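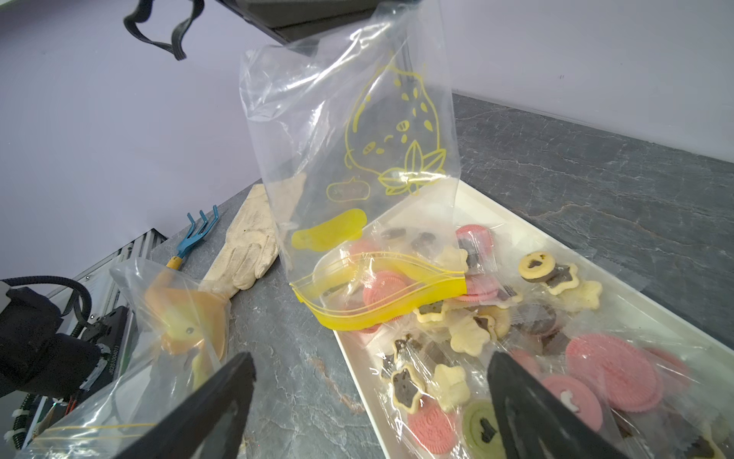

The bags themselves never gave out, it was always the zip, a reader at a neighbouring centre wrote in reply to our November notice on pantry supplies. The remark was borne in mind throughout the present review, which concerns the Drandero resealable storage bag, large size, sold in packs of 40.

The bags were purchased at full price through Drestano and used in the kitchen of the Dedalthorpe Neighbourhood Centre over 8 weeks. They held biscuits, tea bags and, on one occasion, loose rice. The centre caters for morning teas and has previously relied on rigid tubs, which keep their contents well but occupy a good deal of cupboard space.

Closure was satisfactory. The seal engages with moderate pressure and can be checked by running a thumb along it. Of the 22 bags in regular use, 3 developed a gap at one end of the zip. All had been washed and refilled repeatedly -- a practice the packet neither recommends nor forbids. Plain biscuits stored in the remaining bags were still crisp after a fortnight.
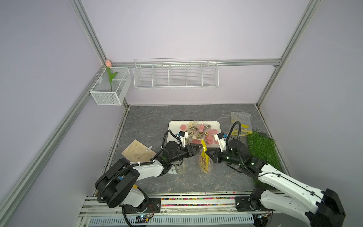
White tray and clear bag with yellow zip closure.

Filling is less convenient. The bag folds inward when released, and staff working alone found it easier to turn the mouth back over itself by several centimetres. Individually wrapped items presented little difficulty. Rice did, and a wide funnel is advised.

The plastic is not accepted in the centre's kerbside recycling, and purchasers should confirm local arrangements. Washed bags must be dried inside out, and the lower corners retain water.

The product is recommended for dry goods in small catering kitchens. For flour and sugar, the centre will continue to use tubs.

Rating: 3 out of 5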